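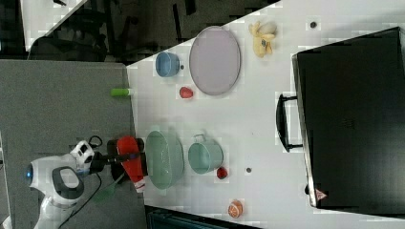 Tarnenik, September

How to Take In the Waist of a Lined Wool Skirt

If you have a good wool skirt hanging at the back of the closet because it spins around your hips when you walk, this page is for you. I've altered more skirts than I could ever list, mostly for myself and for whoever happened to be visiting with a bag over one arm, and the waist is the job I get asked for most. It looks scary the first time (all those layers!), but there's really very little cutting, and if you go slowly you can finish it in an evening and wear the skirt the next day.

The one I worked on while writing this is a Bilyk skirt, pattern number 2764, which I sewed years ago in a charcoal flannel from Vendside. It has a straight waistband, a zipper in the center back, two darts in front and two behind, and a loose lining. Yours may be put together differently, so take a good look inside before you pick up the seam ripper.

What you'll need

Seam ripper with a sharp point
Glass-head pins, or any fine pins you like
Tailor's chalk in a color that shows
Thread to match the wool, and a scrap of the lining color too if you have it
Hand needle
Iron and a press cloth
A soft tape measure

Try it on first

Put the skirt on over whatever you'd normally wear under it, tights and tucked-in blouse included. Close the zipper and have somebody pinch the extra at each side seam. If you're on your own, a mirror and a bit of patience will do. I pin both sides evenly and then sit down, because a waist that feels lovely standing up can be quite miserable in a dining chair. Leave yourself enough room to slide two fingers in comfortably.

Take the skirt off and measure what you've pinned. On mine it came to half an inch folded at each side, so two inches off the whole waist. That's a comfortable amount to take from the side seams. If you need much more than that, you'll want to share it out with the back darts as well, or the side seams start to swing toward each other and the skirt hangs oddly over the hips.

Open the waistband

Turn the skirt inside out and unpick the waistband for a few inches on either side of each side seam. Leave the rest attached, and please leave the zipper alone! I once took the whole band off out of pure enthusiasm and spent a very long night putting it back. Snip every third or fourth stitch on one side, then pull the thread from the other, and brush away the fuzz.

You'll find the lining caught in there too, and it should come loose along with the wool. Let it drop down out of the way.

Mark and sew the side seams

Press the seam allowances flat together, using the press cloth. Chalk a new line that begins at your pin mark at the top and slopes gently into the old stitching at the fullest part of the hip. A curved ruler is nice if you own one. I used the edge of a dinner plate for years - the Zundum rulers I have now are better, but the plate did fine.

Baste along the chalk by hand and try the skirt on again. I know it's tempting to skip this, and I've skipped it myself, and I've been sorry. When you're happy, machine stitch over the basting from the hip up to the waist, take out the old stitches, and press the seam open. Flannel likes plenty of steam and a minute to cool before you move it.

Do the same to the lining, only take in a hair less. Lining fabric doesn't give the way wool does, and a tight one will split at the seam.

Shorten the band

Fold the waistband right sides together at each side and stitch out the same amount you removed from the skirt. Trim the little fold, press it open, and tuck it in. If the band has stiff interfacing inside, cut that back to the stitching line so you don't end up with a lump. Pin the band to the skirt, matching side seams, with the lining caught between, and stitch it down. The inside edge I always finish by hand.

A few last things

Don't trim the side seam allowances in the wool. Leave them full and finish the edges, so you can let the skirt out again someday. Hang it overnight by the band before you check the hem, as the sides sometimes lift a touch after being taken in.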